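Sunday at the Redorier open day

I nearly didn't go, what with the rain and the parking, but a friend had a spare ticket for the Redorier open day and I'm a sucker for anywhere that lets you poke around out the back. It's the old Ghoneim building, past the servo, and the queue was halfway down the driveway when I got there at 9. They gave us a sticker and a biscuit and sent us through in groups of 23.

First stop was the packing room (my favourite, I'll say so now). The whole theme was sorting small stuff – pens, caps, leads, plugs, all the bits that end up in the third drawer at my place. The tabletops are a lovely plain light grey and I want one for my craft room. A white cable with its little plug was lying out on one of them, and I felt very seen, as I own at least a shoebox of those.

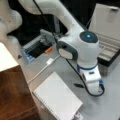
Brahim Bouazza told our group that leads should always go away first, before pens or anything that rolls, and that he gives every one its own tie. I asked what he does with the mystery ones. He keeps them 40 days and then out they go! I couldn't do it. I'd be lying awake thinking about the one that fits the old camera.

There was a good long chat after that about trays versus bins. I've always been a bin person (chuck it in, lid on, walk away), but the metal tray won me over a bit. It's shallow, with ridged channels running across the inside, so I reckon you'd see what you had straight away. Further back on the same table was a grey plastic bin with its lid flap up, much more my style, and a short orange and white thing like a marker sitting in front of it. 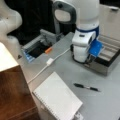 Trays are fine until you have to move house, a woman behind me said, and then you'll wish you'd bought bins with lids. She had a point – I've moved four times and never once with a tray. Her daughter thought you could stack them with a tea towel in between, and off they went, arguing happily all the way to the tea urn.

The shop at the end had Kekska drawer dividers for $43, a bit steep, and a Vorirow label maker that I picked up and put down twice. I came home with a packet of cable ties and a second biscuit. They're running it again in November and you need to book. Wear flat shoes, as the ramp at the back is steep, and go to the loo before the tour starts.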